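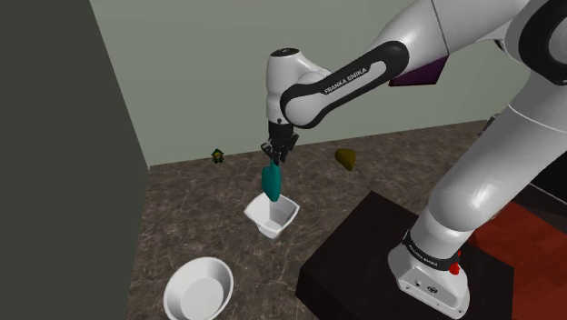
Figure 6.1 A simulated Franka Emika arm with its gripper over an open white container.

Print this page | E-mail this page

Chapter 6
Who Does the Sorting Now?

I spent my first June out of uni on the packing benches at Gamard, in Cotusstead, and my wrists still grumble about it! We filled 2,000 trays a shift. When the arms arrived I reckoned we'd all be out the door - and a few of us were, which I'll get to. My mate Ishbel Farquharson stayed on, and her day changed completely (less lifting, more watching, heaps more paperwork). She missed the chatting most. So before we look at wages or rosters, have a think about what you'd miss in your own job.

Print | E-mail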